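Home Files Versions Discussion Contact

# Gritley Pet Treat Reviews

Gritley is a small collection of customer reviews about treats for cats and dogs, written in English. Naveed Farooqui and I prepared it for people who study how owners describe the taste and smell of pet food.

## What is inside

- `reviews.csv` - one review per row
- `products.csv` - one row per treat, with flavour and animal
- `notes.txt` - spelling decisions and known errors

The reviews are for 31 treats from two makers, Clesier and Kolis. Each review may have up to 3 flavour tags. The rating is kept as the customer gave it, also when the text says something different.

## How it was cleaned

Names of customers were removed. Names of pets were kept, as many sentences do not make sense without them. We did not correct the spelling, so you will find "flavor" and "flavour" in the same file - please search for both.

Reviews written after a free sample have `sample = yes`. This column is empty for the oldest Kolis rows, and empty does not mean "no".

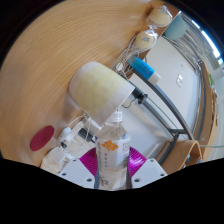
## Known problems

Dog reviews are longer than cat reviews. Some owners of senior cats write about softness only, and we tagged these as `texture`. The tag `fishy` is used for salmon and for tuna, which I would like to separate in the next version, planned for September.

## Changes

2/24/24 - removed repeated rows, renamed `colour_note` to `colour`.

## Contact

Nusrat Malik keeps the files. Please write the row number when you report a mistake.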